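Packing up a plush and figure collection -- boxes or bins?

Forum: Collecting > Storage and Display

Ikotero
Posts: 213
Posted 03/01/2018

I need to clear most of my bedroom before new flooring goes in next door and everything from that room moves into mine. The collection is coming off the bed and part of the shelf. It will be packed for a couple of months, possibly longer.

What I have is mostly plush, small to medium, plus a few large ones that normally live on the bed. Then there are figures, some still in their boxes and some loose. I have a stack of plain cardboard boxes from work and was going to use those. My sister says cardboard is a mistake and I should buy plastic bins with lids.

Bins that size are $13 each at the store near me and I would need several. Is it worth it for two months?

Skallier
Posts: 1,840

Bins. Cardboard pulls moisture out of the air and holds it, and bugs like the glue. I lost a good bear to a damp box in a closet. It smelled like a basement and two washes did nothing for it.

If it has to be cardboard, line it with a clean cotton sheet and keep it off the floor.

Desmet
Posts: 466

I disagree with that for a short stay indoors. Cardboard breathes. A sealed bin traps whatever damp is already in the plush, and a lot of people pack things that were washed the day before and are still wet in the middle. Two months in a bedroom in a cardboard box is fine. I have done it through three moves.

A garage or an attic is another matter. Then I would buy the bins.

Skallier
Posts: 1,840

"Cardboard breathes" is how the smell gets in. Depends on the house, I guess. Ikotero, is your place humid?

Ikotero
Posts: 213

Not very. It is a second floor room with the heat on all winter. The boxes would stay in here against the wall, so no garage.

Butudmont
Posts: 97

Then use the boxes and spend the money on something else. A few things from when I packed mine in November:

Put figures and plush in separate boxes. A figure with a hard base will leave a dent in a plush face if it sits on it for weeks.

Anything with a wired hat or styled hair goes in last, at the top, upright. Yarn hair and fake fur get a crease and you will be steaming it for an hour.

Light colors away from dark ones. Dye transfer is real, mostly with cheap dark red and navy.

Write on the side of the box, not the top. Once they are stacked you can't read the top.

Desmet
Posts: 466

Good list. I would add: don't fill to the top and then push the flaps down. Plush will spring back from a light squeeze but not always from two months of it.

Skallier
Posts: 1,840

Agree on that one at least. No vacuum bags either. People will tell you they are fine. The stuffing clumps.

Ikotero
Posts: 213

Thanks. Started this afternoon, going with cardboard for now. Shelf is staying where it is until the end, and the boxed figures can wait too.

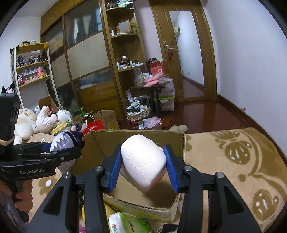
First box, with the bed pile still to go

The big cream cat with the orange patches is my problem. It won't fit any box I own without folding.

Butudmont
Posts: 97

Leave the cat out. Put an old pillowcase over it and stand it on top of the stack. That's what I do with the big ones.

Also, I can see beads in that box. I'd put those in a small bag before more plush goes in. They catch on the fur and you end up cutting one or the other.

Desmet
Posts: 466

Same for the tissues. Is that packet for padding or did it just end up in there?

Ikotero
Posts: 213

Just ended up in there. It's coming out, and the beads are going in a pouch. Pillowcase is a good idea, I have a king size one that should cover the cat.

Skallier
Posts: 1,840

I still say bins, but if you are set on the boxes then tape the bottom seam twice. Plush is light, figures are not. I had a box of about 30 figures let go on the stairs.

And take a picture of the shelf before you empty it. You will want to know what order things were in.

Desmet
Posts: 466

Tape both ways across the bottom, yes. A roll of the 50 yard stuff does a whole room and you will have some left.

Ikotero
Posts: 213

Bought the tape. Two boxes closed and labeled on the side, and the cat is on the dresser under its pillowcase. If I pack the shelf this weekend, do loose figures need tissue paper around each one, or is a layer of towels between them enough?

Butudmont
Posts: 97

Paper around each one if they have thin parts like swords or antennas. Towels are fine for the chunky ones. Plain white paper, no newspaper -- the ink comes off on light plastic.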